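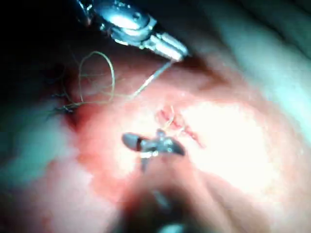

Pimum étend son programme de suture à points séparés

Alvarado, octobre. Pimum annonce l'ouverture d'un second module d'exercices consacré à la fermeture d'incisions courtes sur surface courbe. Le module comprend 50 séances, réparties sur sept postes du site de Breltolholm.
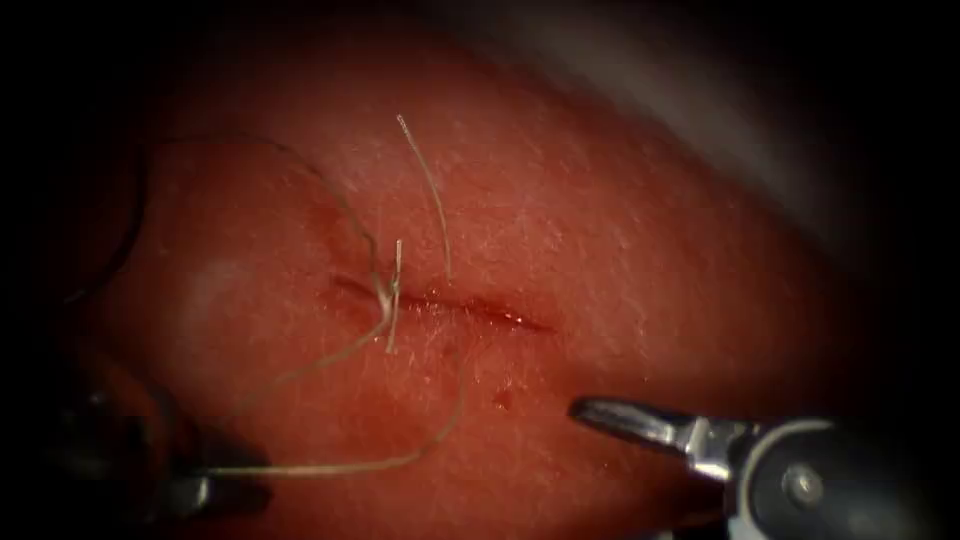 Le protocole impose un fil tressé unique par incision, un nœud par point et des brins coupés court. L'écartement entre les points et l'affrontement des berges sont relevés après chaque séance. La première phase a donné lieu à quelque 600 points, dont 309 ont été retenus pour l'analyse de tension.

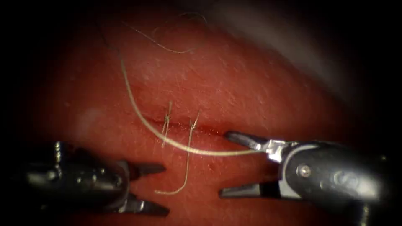

Deux points noués en travers de l'incision ; le fil est tenu dans les mors de la pince droite.

« Les critères de coupe des brins restent inchangés », précise Consuelo Quispe, responsable technique. La grille de cotation Ivura sera transmise aux établissements sur demande.

Contact presse : Pimum, service communication, Breltolholm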